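Forum Home Members Search New Posts Help

Student Projects > Two-arm sorting, our class task for September

tamarind_k
Hello all. I am in the second year of a mechatronics program and our team is called Nusix. The class project this term is to sort toy bricks by color with two arms, one brick kind per compartment. There are 6 teams and every team uses the same cell, so we only get our turn in the afternoon and we must be careful with time.

Our code gives the left arm everything that is white, the right arm everything that is green, and the red ones go to whichever arm is free. For red we have a simple lock: one arm asks for the middle compartment, and the other one waits until it is given back. It works in the simulator. In the cell the arms wait for each other much too long, and sometimes both wait and nothing moves until we stop the program. 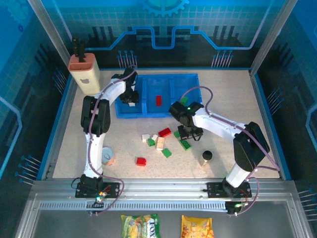 White on the left, red in the middle, green on the right. The rest still to sort.

The log of our last run has 1,361 lines and most of them are "waiting for zone". I would like to know how other people divide the space between two arms. Our teacher said we may ask outside, but we must write in the report where the ideas came from.

polderfox
Your lock is too big, I think. You lock the compartment, but do you also lock the way to the compartment? If the arm holds the lock from the moment it picks the brick, then of course the other arm is standing still for a long time. Take the lock only when the gripper is going to cross into the middle, and give it back as soon as it has gone up again.

tamarind_k
Yes, we take it at picking. We were afraid of the elbows. They are bulky and we did not want them to meet over the tray.

Sarantis
I disagree with polderfox a little. Late locking is faster, but then you have an arm hanging over the table with a brick in the gripper, waiting, and it blocks the bricks under it. I would remove the lock completely for the first version. Give red to one arm only. It is not elegant, but the report can say it works, and after that you improve it.

polderfox
That is giving up half of the exercise. The task is with two arms for a reason. And with red on one arm, the other one will finish early and do nothing.

Sarantis
Then it does nothing. I have seen many student demos stop in the middle because the team wanted the clever version first. Also the deadlock must be explained: if both arms wait, there has to be a second lock somewhere. tamarind_k, do you lock the table area too?

tamarind_k
I looked again and you are right, we have two locks. One for the middle compartment and one for the center of the table. The left arm takes first the table, the right arm takes first the compartment. I feel a little stupid now.

Sarantis
Everybody writes this bug one time. Take them always in the same order and it will go away. I still say one arm for red.

wallico_bench
Different question, because my club Wallico will have something similar in the spring. How do you find the edge of a container from the wrist camera? Our code gets confused when container and background are near in brightness.

tamarind_k
We started with color and it is quite good, because the blue is very strong against the light table. The difficulty is the depth. The top rim and the inside floor are both blue, and the program takes one for the other. I add one view from a wrist camera, with the blue bins.
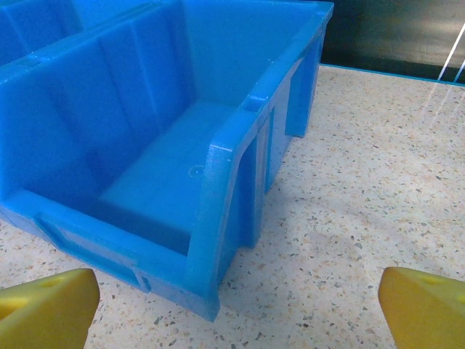 Wrist view of a bin, yellow fingers open.

My teammate wants to use the label slot on the front lip as the reference, because its raised edges make a rectangle. I prefer the corner near the table. It gives a clear line between blue and speckled beige.

wallico_bench
Thank you, very useful. I would go with the corner too. In your view the left finger comes a little over the part near the slot, so you could lose it just when you need it.

polderfox
But the corner has a shadow next to it. I would test the slot and the corner both, and use the slot when it is visible. One feature alone is not much.

tamarind_k
The shadow is soft and grayish, so the color filter does not take it as blue — at least with the values we have now. With the slot I will see, my teammate is quite stubborn about it.

Proritz
Small thing about the speckles. If you search for edges on that kind of counter you will find thousands of tiny ones. Blur first, then search. We lost 3 lab sessions on this before we understood it.

tamarind_k
We do blur, but maybe not enough. I will try a bigger value tomorrow.

Update on the locks: we now take them in the same order and there were 6 runs without a deadlock. It is still slow. I moved the locking of the compartment later, as polderfox said, and red stays with both arms for now. Sarantis, if it fails at the demo you can write that you told me so.

Sarantis
I will. Post the times when you have them, also the bad ones.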